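Extension cords and power strips: keeping them safe and tidy

Most homes have more cords than anyone keeps track of. They get pushed behind the couch, run under a desk and stay there until something stops working. An hour on a Sunday is enough to go through the lot.

Start by collecting every cord that isn't in use and laying them out on a table in good light. Run each one slowly through your fingers from plug to socket. You are feeling for nicks, flat spots and places where the jacket has gone stiff. Bend it gently near both ends, where most cords fail first. If you can see the colored wires inside, throw the cord out. Electrical tape is not a repair.

Check the plug next. Bent prongs, brown marks or a face that has started to melt all mean the same thing – it goes in the trash. Cut the plug off first so no one rescues it.

Sorting by job

Put indoor cords in one pile and outdoor cords in another. Outdoor cords are marked with a W on the jacket. Look for the gauge as well. A lower number means thicker wire, so a 12 gauge cord carries more than a 16 gauge cord of the same length. Lamps and chargers are fine on the thin ones. Space heaters, air conditioners and microwaves belong in the wall outlet.

Write the length on a piece of masking tape and wrap it around the cord near the plug. It saves unrolling three cords to find the long one.

Coiling

Don't wind a cord around your elbow. It twists the wire and the cord will never lie flat again. Make loose loops the size of a dinner plate, and fasten them with a hook-and-loop strap. Hang the coil on a wide peg. A nail puts a kink in it over time.

Power strips

Every strip has a rating printed on the back or underneath. Add up the watts of what you plan to plug in and stay well below the limit. A lamp, a radio and a 400 watt mixer are no trouble for a strip rated at 1665 watts, but a toaster and a kettle together are too much.

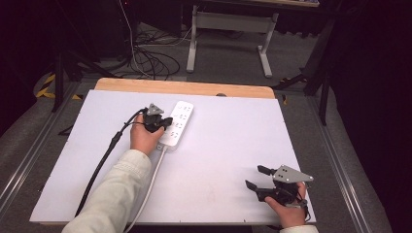
Dust in the openings is worth dealing with once or twice a year. Unplug the strip from the wall, take everything out of it and use a dry, soft paintbrush or the brush end of the vacuum. No water and no spray cleaner. If a plug sits loosely and slides out under its own weight, the contacts inside are worn and the strip should be replaced.

Never plug one strip into another, and keep them out from under rugs – heat has nowhere to go.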